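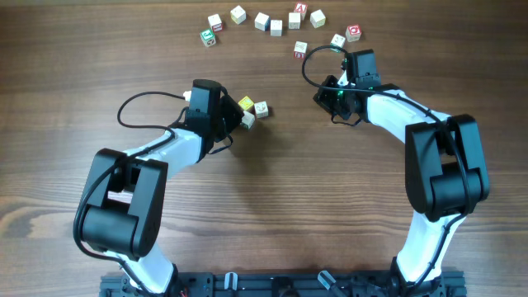 Alphabet blocks on the wooden table.

Grernwood is a small maker of wooden letter blocks. Hanne Honkanen and Anselmo Benítez started it in a rented room behind a bakery, with one saw and an order for 20 sets from a kindergarten.

Now we are five persons. Anselmo cuts and sands, Merja Lappalainen paints the faces, and Arūnas Jankauskaitė prints the letters and small pictures. Merja Oksanen answers your mails, usually before noon. Last year we sent out 837 sets, most of them to schools and libraries.

We make blocks in English, Finnish and Spanish. If your child has a letter that is missing from our sets, please write to us and we will try to make it. In August the workshop is closed, but orders can be placed as usual and we pack them when we come back.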